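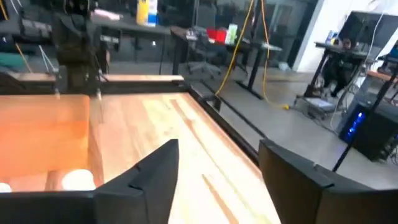 How often does a butcher-block benchtop need oiling? Once a month for the first three months, then twice a year, or whenever water stops beading on it.

Workshop > Timber Care > Oils and Waxes
Filed under: Bench & Board
2 min read

Dallow Bench Oil is the one we keep coming back to, and we've put plenty of finishes on plenty of timber! It goes on thin, soaks in fast and leaves a low satin colour that lets the grain do the talking – no plasticky skin, no sticky patches the next morning.

Wipe it on with a lint-free rag, leave it for 80 minutes, then buff off whatever's still sitting on top. Spread the used rags flat outside to dry (please don't scrunch them up in the bin, oily rags can catch fire on their own).

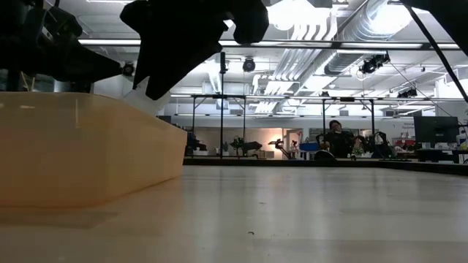 Orange tub on a pale, wood-toned top.

Hernán Cáceres mixed the first batch in January for his own kitchen in Latbridge, and he still favours two thin coats over one thick one. Lovely on chopping boards too, once it's fully cured.

Tin: 347 mL
Finish: satin
Code: Dallow 1670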